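Minutes, Equipment Review Meeting
Henare Kitchen and Linen Services
Date: 2022-08-09
Present: Davoud Rashti (chair), Chaiwat Nakpan, Flynn Ngata, Shayne Ashby
By phone: Brodie Gilchrist, Staltura (items 3 to 5 only)
Minutes taken by Shayne Ashby

1. Minutes of the last meeting

Accepted with one correction. The April minutes gave the Gretine tray washer as out of service. It was out of service for one shift and then put back. Flynn asked that the repair invoice be attached to the file copy.

2. Matters carried over

Shelf labels in the dry store are done on the left side only. Flynn to finish. The old cart with the bent axle is still by the loading door and Davoud wants it gone before the next meeting.

Chaiwat reported that the extension cord for the demo bench has been replaced with a fixed outlet.

3. Wunus gripper kit, trial report

Chaiwat went through his notes on the Wunus kit, which is offered by Staltura as a two-finger gripper with a wrist camera, mounting plate, control software and a year of phone support. The kit is under review for two jobs: clearing mixed items from a table into bins, and picking up cloth. The arm is quoted separately.

For the table work Chaiwat set out tableware and food pieces together on a red cloth, with a white basket and a cream-colored bin at the back. He chose things of different shapes on purpose. He said a set of identical blocks would have told us very little about what comes back from a dining room.
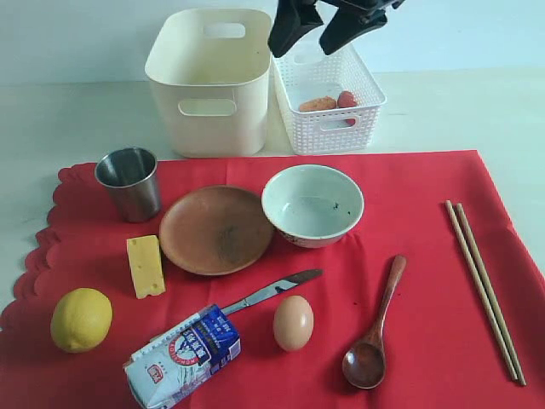 Rigid items with straight sides gave the least trouble in his notes. The cheese wedge and the carton were both picked up on the first try in most rounds. The egg was harder, and he had to lower the grip force setting before he was willing to leave it alone. The knife was the worst of the lot when it lay flat, and worse again when something was on top of it. Flynn asked if the knife could be left out of scope. Davoud said no, flatware is most of what is on the tables.

Chopsticks lying close together were sometimes picked up as a pair. Chaiwat does not count that as a failure but the software does, and he would like to be able to change how it is scored.

Davoud asked about the steel cup. Chaiwat said the fingers hold it well by the rim but the approach angle has to be set by hand each time the cup is moved. Brodie said that a saved-approach feature is in the next software release. Davoud asked for that in writing with a release date. Brodie agreed.

Placing into the containers was discussed at some length. The open lattice basket is lower and easier to reach over. With the taller solid bin the arm has to lift higher, and this adds time to every cycle. Flynn suggested cutting the tall bin down. Shayne pointed out that the tall bins are what we have in the building and the kit should be tested with those. Agreed to keep both in the trial.

Total attempts logged for the table work so far: 927. Chaiwat will send the breakdown by item. He did not want to read out a success rate until the attempts from the first two days, when the mounting plate was loose, have been separated from the rest. Davoud accepted this but asked that the early attempts be kept in the file and marked, and not deleted.

4. Wunus gripper kit, cloth handling

The second part of the trial is soft goods. Staltura lists the same fingers for cloth with no change of tips. Chaiwat used a pink cloth and worked close in, watching through the wrist camera.

His main point was about folds and seams. A raised fold gives the fingers something to close on. Where the cloth is smooth they tend to press into it and come together with very little between them. He asked Brodie whether the closing speed could be slowed for the last part of the stroke. Brodie said yes, through the advanced menu, and will send the page from the manual.

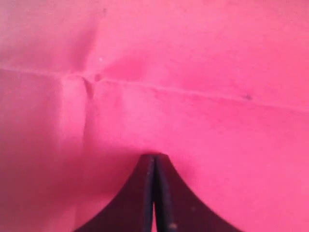 Shayne asked how an operator is supposed to know if the fingers have hold of anything. Chaiwat said the grip reading is not much help with thin material and he goes by whether the cloth moves when the arm lifts. Brodie said the kit reports finger gap as well as force, and the gap reading is the better one for cloth. Chaiwat had not been logging the gap. He will turn it on for the remaining rounds.

Flynn raised lint. If the kit is going to work in the linen room the fingers will need wiping down, and he wants to know which cleaners are safe on the finger material. Brodie did not have the answer and will ask. Until then a dry cloth only.

There was some disagreement about whether cloth should be part of the purchase decision at all. Davoud's view is that the table work has to justify the kit by itself. Chaiwat thinks the linen room would get more use out of it in the long run, as sorting there is done by hand at hours that are hard to staff. No decision. To be taken up again when the gap figures are in.

5. Cost and terms

Brodie gave the price of the kit as $3,511, including the wrist camera and first year of support. Replacement finger pairs are $77. Staltura recommends changing the fingers after 2,000 cycles in food areas. Flynn said that at our volume this would mean keeping spare pairs on the shelf, and asked for a price on a box. Brodie will quote.

Davoud asked about returning the trial kit. Brodie confirmed that it can stay through the end of the review with no charge, and that scratches from normal use are not billed. Damage to the camera is.

Training for a second operator is included if it is done on one visit. Shayne to be the second operator.

Brodie left the call.

6. Discussion without supplier

Chaiwat is in favor of buying one kit. Flynn is in favor if the knife results improve. Shayne would like to use it herself before giving a view. Davoud will not take it to the owners until he has the table breakdown and the written reply on saved approaches.

Agreed that no second supplier will be approached at this stage.

7. Actions

Chaiwat: send breakdown by item, early attempts marked. Log finger gap on all cloth rounds.
Chaiwat: run more rounds with the knife, flat and partly covered.
Brodie: release date in writing, manual page on closing speed, approved cleaners, price for a box of finger pairs.
Shayne: arrange operator training with Staltura.
Flynn: finish shelf labels, remove cart.

8. Other business

The key to the demo bench cabinet is to be kept in the office and signed for.

Next meeting to be set once the breakdown has been sent around.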